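Robot Manipulation Lab
Handout 6: Reading a Fault (Wednesday section)

Read this before you touch the bench. Last term's handout was longer and had a flowchart, and people followed the flowchart past the point where the arm had stopped listening.

1. The task and its failure

The Skutano exercise asks the arm to work among kitchen objects without disturbing the ones it wasn't asked about. Last term the class ran it 200 times. In 20 of those runs the arm halted with a position error while holding nothing, near nothing, and looking very sure of itself. The log, written by the Triltell controller software, said "OK" throughout. Treat that word as you would treat it from a teenager.
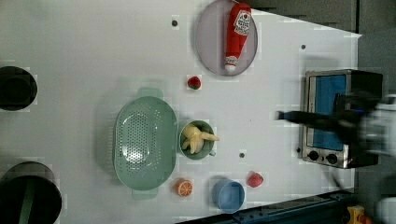
Fig. 1. Bench layout with the arm over the toaster oven.

The oven is the tallest thing the planner has to worry about, and its height is typed in by hand. You see where this is going. In the shared settings file the height was in inches. The planner reads centimeters. It had been planning around a very short oven.

2. Two faults that look like one

Fault A is the bad height. The arm goes low over the oven, the force limit trips, and everything stops. Fault B is a slack cable. The wrist turns, the cable catches, and the force limit trips. The error code is the same for both, which must have saved somebody an afternoon. 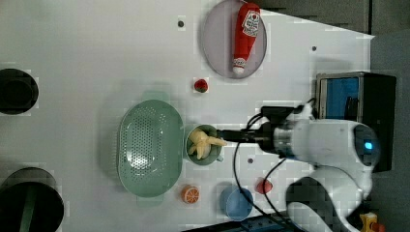 Fig. 2. Gripper in the green bowl, fingers at the bananas. Note the two cables looping from the camera module.

To tell the faults apart, write down the wrist angle at the stop. Fault A happens at any angle. Fault B comes back at nearly the same angle each time. If you have only one stop, you don't know yet, and your report should say so.

Do not clear the error and try again to see if it goes away. It will go away. Then it will come back during your demo.
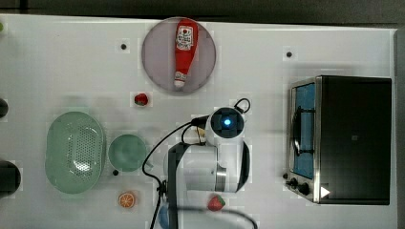 Page last changed: February, Clusamside course pages

3. After a stop

Press the stop button even if the arm has stopped already. A halted arm is still powered and may start again when the error clears. Hands stay off the table until the drive power is off at the cabinet. Wait 10 seconds after that. Then:

Save the log before restarting. Restarting erases it.
Write down the wrist angle.
Check the oven height in the settings file, with its units.
Look along each cable for a snag.
Get a second person to agree before power goes back on.

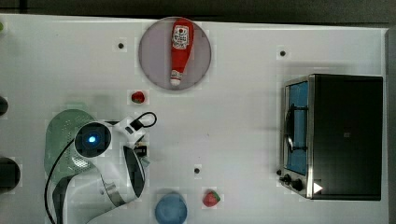 Recovery moves cause more trouble than the original fault. The planner picks the shortest way home, and it knows only the objects in the settings file. Before you approve one, compare the file with the table. With the gripper over the bare patch between the upper strawberry and the blue object, as it is here, there is nothing under it to hit, and it's tempting to approve whatever the screen proposes. Check the whole path anyway, oven included. Recovery speed is capped at up to 20 percent, and that is still quick if it's coming toward the ketchup.

4. For next time

Read the Shi notes on force limits, sections 2 and 3. Bring one page on a stop from your own runs: what you saw, what the log claimed, and where they disagree. Reports that say "the robot glitched" will be returned.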